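**Samholm Serving Trays, Rectangular, Stainless Steel**
Item 1353 | Sold singly or in packs of 30

The Samholm tray is a low, open tray for counters, bakery cases and breakfast service. We have stocked it since we opened the Guretlow warehouse, and it is still the tray we sell most to small hotels and cafés. It has a rolled rim and rounded corners, so a cloth gets into every part of it.

## What it's used for

Most customers buy it for one of these:

- pastries and rolls on a breakfast counter
- cutlery, sugar and napkins at a self-service station
- cold cuts and cheese over a chilled well
- carrying prepped items from kitchen to front

It isn't an oven pan. The steel will warp if it goes from a hot oven to a cold sink, and we don't replace trays damaged that way. For baking, look at the Valdovinos sheet pans, which are heavier and come in the same footprint.

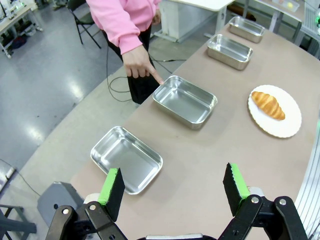
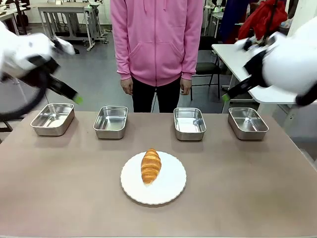

Four rectangular steel trays, with a croissant on a round white plate.

GURETLOW, 12 Nov 2023

The page has been updated with the new pack size. Packs used to hold 24 trays and now hold 30, packed in three sleeves with card between the layers. The price per tray is unchanged. Orders placed before the change will ship in the old cartons until those run out.

## Care

Wash before first use. The trays go through a commercial dishwasher without trouble, but take them out and dry them if your water is hard, or you will get white spots. Don't use steel wool. Salt and vinegar left overnight can pit the surface, so empty trays that have held olives or pickles at the end of the shift.

Light scratches from stacking are normal and don't affect use. If two trays stick together, run warm water over the outer one and twist. Don't pry them apart with a knife.

## Ordering

| Quantity | Lead time |
|---|---|
| Single trays | 3 working days |
| Pack of 30 | 3 working days |
| 200 trays or more | by quotation |

Orders of 200 or more can be stamped on the rim with a name or room number. Send the text in plain capitals. Stamped trays can't be returned.

Lids are sold separately. The clear lid fits this tray only; the steel lid also fits the deeper version, due back in stock in July.

For quotations and stamping, write to Birutė Jankauskaitė in trade sales. Questions about damaged deliveries go to Mortimer Doucet in the warehouse. Please keep the carton until he has replied, and include the number printed on the packing slip.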